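Removing tea stains from steel-lined mugs
By Hammad Minhas, October

Tannin film builds up on a steel lining and holds odours. Washing-up liquid does not shift it. Use bicarbonate of soda, one level teaspoon per mug, and fill to just under the rim with water off the boil.
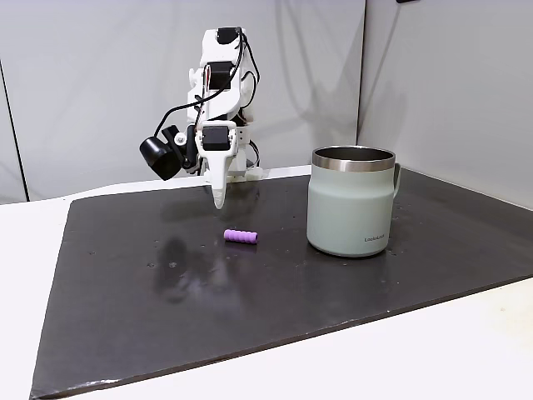
Leave for 16 minutes with the lid off. Scrub with a bottle brush, working down from the rim, then rinse 3 times. Heavy deposits need a second soak.

Do not use bleach or wire wool. Bleach pits the steel and wire wool scores it.
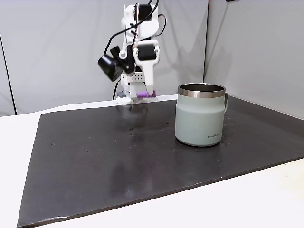

Lid seals are cleaned separately. Lift the ring out with a blunt plastic edge, wash it and dry it flat before refitting. Store mugs open.

Recent tips
Descaling a kettle with citric acid
Sharpening kitchen scissors (Gunther Rieger)
Whetstones: when to move up to 4000 grit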